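Small Parts Sort-Out, Workroom News 10/12/2022

Quick one as I'm writing this between jobs. The sorting table at Rascombe is up and going, thanks to Saranya Alva who pushed for it since March. White top, so you can see what you've dropped. That was the whole idea.

Rules, such as they are: one kind of part per compartment. Loose bits go on the table first, then get checked, then into the yellow organizer. Not straight in from your pocket please.
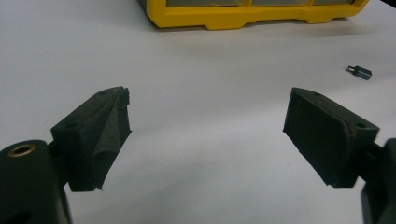 White tabletop, yellow organizer at the back, small dark cylinder off to the right.

Stock so far: 133 parts logged from the Akano boxes, 152 from Plellitz. Target is 300 by the next newsletter so we're nearly there. Iulian Roman has the list, ask him before you start a new compartment or we end up with the same thing in two places (again).

Small black stuff is the worst. It all looks alike. If you dont know what a part is, leave it out on the white and put a note by it. Someone will know. Don't guess, don't bin it.

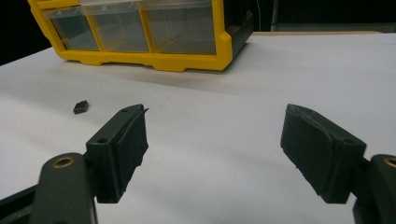
Small black part on the tabletop, yellow organizer behind.

Still wanted: label tape, tweezers, a decent desk lamp. Also 2 more organizers, any color, used is fine. The Ďurica box hasn't been opened yet, will get to that next.

Wipe the top down when your done, it shows every smudge. Dry cloth in the drawer. Names for the next session to Saranya or Iulian.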